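Datasets > Language > Household Words > stistonero-names

Overview Files Issues Changelog Contact

# stistonero-names

Hi! So this is a word list, basically. It's a collection of what people call the ordinary stuff in their homes, gathered from family and friends and then from friends of friends, once word got out that I was asking. I grew up in a house where the TV remote was "the doofer" and I was maybe 20 before I found out other families had their own word for it (and that some of them were much better than ours).

Version 6 is the one you want. If you have an older copy, please toss it, the spelling in there was all over the place.

## What's in the box

There are 500 entries in the main file, `words.csv`. Each row has the household word, the plain word, a short note on how it gets used, and a region if the person was willing to give one. Plenty weren't, so expect blanks in that last column.

There's a second file, `sayings.txt`, with 200 whole sentences. It's my favorite part! Orathai Duangkaew typed most of it up from my handwriting, and she deserves a medal, because I write like I'm on a bus.

The columns:

- `home_word`: what the family says, spelled how they spell it
- `plain_word`: what you'd ask for in a store
- `note`: anything from one word to a long ramble
- `region`: optional, free text, messy
- `batch`: Deltard or Etard (see below)

## Deltard and Etard

These are just the names of the two batches. Deltard is the first one, all collected by me over a lot of kitchen tables. Etard came later, from a paper form that Rafsan Patwary left at his language club with a pen on a string. People write shorter notes on a form than they give you out loud, so Etard is drier. If you're going to compare the two, keep that in mind, and don't go telling everyone that Etard families are less fun. 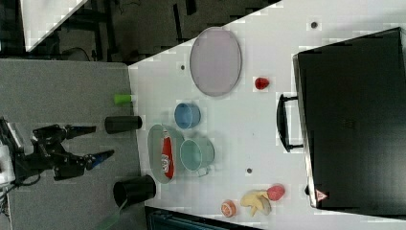
Containers were the hardest group by a mile. Everybody has a word for a thing that holds other things, and the words slide into each other in a way I never managed to sort out. Take a black cylinder lying on its side and a bigger one standing up nearby: in my house the first is a cup and the second is a tub, but I've got families in the list who'd say "beaker" for both, and one who'd call the big one "the bin" even if it lived on a shelf. I stopped trying to fix this. If somebody said `pot` I wrote `pot`, and the `plain_word` column has my best guess, which you should feel free to argue with.

Remotes, on the other hand, were a joy. So were the ends of bread loaves and the drawer with the batteries in it.

## Things I know are wrong

- Some words show up twice with different spellings. I merged the obvious ones and left the rest.
- The notes are in English even when the word isn't. A few of the Thai and Bangla ones lost something on the way over, and I'd love to have them redone by someone who's better at this than me.
- Row 100 has a stray comma in the note. Put quotes around it or your spreadsheet will sulk.
- Swear words are left in. There aren't many, but if you're using this with kids, have a look through first.

## Using it

Do what you like with it, teaching, games, whatever. I'd enjoy hearing about it but you don't have to tell me. Please don't try to work out who the families are. They were nice enough to tell me what they call the toilet brush, and I'd like to keep their trust.

If you want to send in words, open an issue and put the word in the title. One word per issue, please!

Last updated 2018-03-15

Related

- papadakis-nicknames
- What we call the cat (short list)
- Kitchen words, August batch
- Spelling notes for Deltard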